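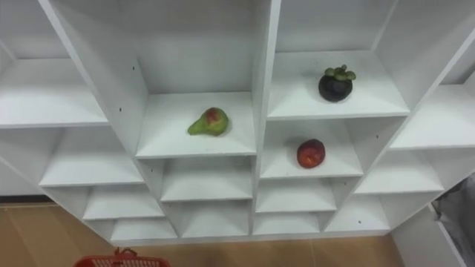 *Estante branca com pera, mangostão e maçã, vista de cima.*

## Localizar objetos por nicho com o Pidov

Adoro esta parte do método! Em vez de pedir ao modelo uma posição em coordenadas, pedimos o nicho, e a estante vira uma espécie de grade de endereços.

1. Grave a estante com a câmera na altura da cabeça e exporte para o Flerkum.
2. Marque as bordas frontais das prateleiras. Cada nicho recebe um nome relativo à divisória central (a pera fica à esquerda dela; o mangostão, à direita, com a maçã logo abaixo).
3. Escreva frases do tipo "a fruta sob o mangostão" e deixe o Pidov responder com o nicho.
4. Treine por 2000 passos e compare com a linha de base Moncrieff.

Nos nossos testes, o erro caiu de 27% para cerca de 13%, e os ganhos maiores vieram das frases com "abaixo" e "ao lado" – que alegria ver essa curva descer!

Se os nichos de baixo se confundirem, o Gavin Rankin sugere dobrar a resolução do recorte. O parâmetro é `crop_scale: 2`, no arquivo de configuração do Todus.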